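Workshop news: the hand-held gripper at Plumdale

28 Jun 2022

The gripper build on the back bench is far enough along that members can sign it out. This item covers what changed since the March issue and what is still open.

For anyone who missed the earlier note, the project is called Munshi. It is a two-finger gripper you hold in your hand, with a camera looking down over the fingers. You squeeze the trigger, the fingers close, and the camera records what they did. The recordings are meant for the small arm we have bolted down in the Nistisano room, which will get the same fingers once the wrist plate is done.

The printed parts are on their third version. The first set cracked at the mounting arm when the screws were tightened straight into plastic. We now press brass inserts into the arms with a soldering iron set to 300 degrees C. Go slowly and stop when the insert is level with the surface. If it goes in crooked, pull it while it is still hot and start again with a new one. Two of the spare arms in the drawer have crooked inserts and are marked with tape. Please don't use them.

All the green parts were printed at 40 percent infill. We tried 20 and the fingers flexed enough to throw off the grip on anything heavier than a mug. The files are on the shop computer in the Lellholm folder, which is named after the old printer and has nothing to do with the gripper. Someone may want to rename it.

The pads gave the most trouble. Sheet rubber glued well but slid on glossy packaging. The softer dark pads on there now hold better, though their edges are rough from being cut by hand with a utility knife. A cutting template would help. When you replace a pad, take the finger off first. The screws are along the top rim, and they strip easily, so use the hand driver.

Before a session, open the fingers all the way over a clear stretch of table and check the view. Both tips should show in the lower half of the picture at close to the same height.
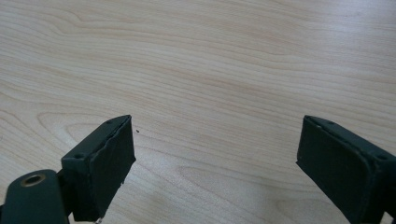 If one tip sits higher than the other, loosen the arm on that side, set it again and write the change in the log. Recordings made before and after an adjustment should go in separate folders.

We set the trigger linkage to cycle 3000 times on the test jig and it came through with some play in the left pivot. A washer took up most of it. The pivot should be looked at again before the arm version goes together.

Still to do: the wrist plate, a longer cable, and a box to keep the thing in. Sign-out is on the clipboard by the printer.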